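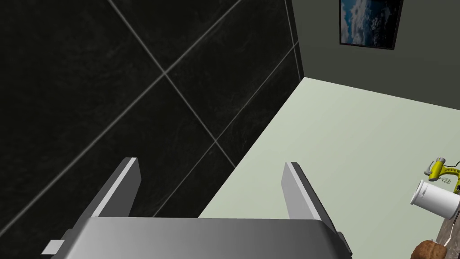 Countertop and wall, computer rendering. Stornunis

FOR IMMEDIATE RELEASE
September 28, 2023

Stornunis opens second kitchen showroom in Lisano

LISANO - Doors open Saturday, 10 a.m. Stornunis, the kitchen remodeler, is moving into the old Mukatton shoe store on Canal Street. 2,448 square feet, one floor, parking in back. Lease signed in August, paint still drying in the office.

On display: five full kitchens, four laundry rooms, cabinet doors, sinks, faucets. Stone samples from Chrysikopoulos, cut and finished at the Stornunis shop across town. Samples can go home for a week, no deposit.

"People were driving an hour to look at a drawer front," said Nayara Macedo, owner. "We got tired of apologizing for it. Now they can come on there lunch break."

Tegan McPhee will run the showroom. Design visits are free but please book. Walk-ins ok on Saturdays, expect a wait.

Opening day: coffee, pastries, $500 off any full kitchen ordered before close. One per household. Cant be combined with the fall cabinet sale.

Hours after that, Tuesday to Saturday, 10 to 6.

Press contact: Innes Kerr, Stornunis front office. Interviews Friday afternoon only, call first.

###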